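Take Thirteen

Grestville, the flat over the tire shop, past midnight. Sebastião on his knees beside the bed again. The grip in both hands, cable down his sleeve, the little light on it blinking like it wanted something.

Three hundred takes by morning. Zorivau paid by the batch, not the hour, and they only paid full batches.

"Slower," said Ronaldo from the doorway. He had his coat on still. Had he been out? Sebastião hadn't heard him come in.

"If I go slower we're here till July."

"If you go fast it learns fast. Then it crushes things. You want it crushing things?"

He didn't. He'd seen the video from Pirkurmont, everybody had. Some arm in a kitchen, somebody's dinner, juice down the cupboard doors. Whoever taught that arm had been tired. You could tell. It had a tired person's wrist – that little drop at the end, like putting down a suitcase.

So. Slower. Breathe out. Squeeze the handle, feel the fingers come in.

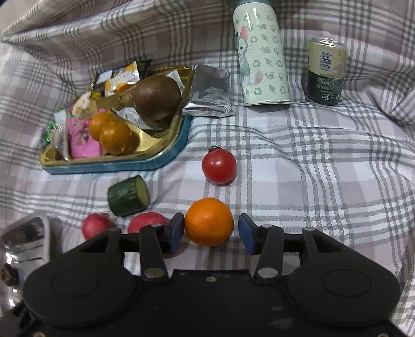
"How does it know when to stop squeezing?"

"Your hand stops and it copies that, so stop when the orange is held and not a hair after."

Ronaldo said it like scripture. He'd done forty batches before his thumb went. Now he sat on the radiator and checked the uploads and rubbed the thumb, and Luo – Luo was what they called the thing at the other end, the arm, neither of them had ever seen it – Luo had his old way of turning a cup. A quarter turn left before lifting. No reason for it. His mother's habit, off a stove with one bad burner.

"It does that now?"

"Every cup. They sent me a clip."

"Did you tell them?"

"Tell them what? They'd make me do it all agian."

Sebastião laughed, and the grip shook, and the take was spoiled. Red cross on the phone. He wiped his palms on his shirt. Went back to the start.

What did he have that was his? He tried to think. He pushed drawers shut with his hip, useless, Luo had no hips. He tapped an egg twice before cracking it. He smoothed a sheet with the back of his hand and never the front, because his grandmother said the front was for work.

Next take. Close, hold, lift. Set down. He let the fingers open and then, before drawing back, he stayed there. One second. Maybe less then that. The way you stay with a kid's head on the pillow to see if they're realy asleep.

"What was that?" said Ronaldo.

"What was what?"

"You waited."

The phone thought about it. Green.

Ronaldo took his coat off finally and hung it on the door. "Do it the same every time, then," he said. "Or it won't take."

Sebastião closed his hand again.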